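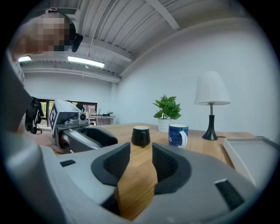 The Drustach Residents' Lounge project has now completed its second phase, and this report is submitted to the Pistora Fund in accordance with the terms of the grant. Work during the period centered on furnishing the ground-floor lounge and setting up the shared tables. Each table is being given a small group of household items chosen to make the room feel lived in: a light wooden top, a potted plant in a white pot, a lamp with a white fabric shade, and mugs for everyday use. Residents asked for mugs that could be told apart, and the dark blue one with the large white 6 belongs to the numbered set approved under the revised equipment list. Plain black mugs remain available for visitors.

Spending to date

Expenditure on furnishings for the period came to $1,762, against the amount agreed for tableware, lighting and plants. A further $207 was spent on delivery from Echeverría, the supplier of the tables. Receipts are attached to the financial return.

Progress against the work plan

All six tables have been delivered and assembled. Lamps have been placed on the tables farthest from the windows, where residents had reported difficulty reading in the late afternoon. Two items remain outstanding – the second bookcase and the replacement curtains – and both are on order through Bolovus.

Changes to the plan

The original proposal called for cut flowers on each table. Following discussion with residents, these were replaced with potted plants, which require less frequent purchase. The change has no effect on the total budget.

Next steps

The curtains are to be hung in November, after which the lounge will open for evening use. A short questionnaire on the lighting and seating will be distributed to residents, and the results will be included in the final report.

Submitted October 30, 2019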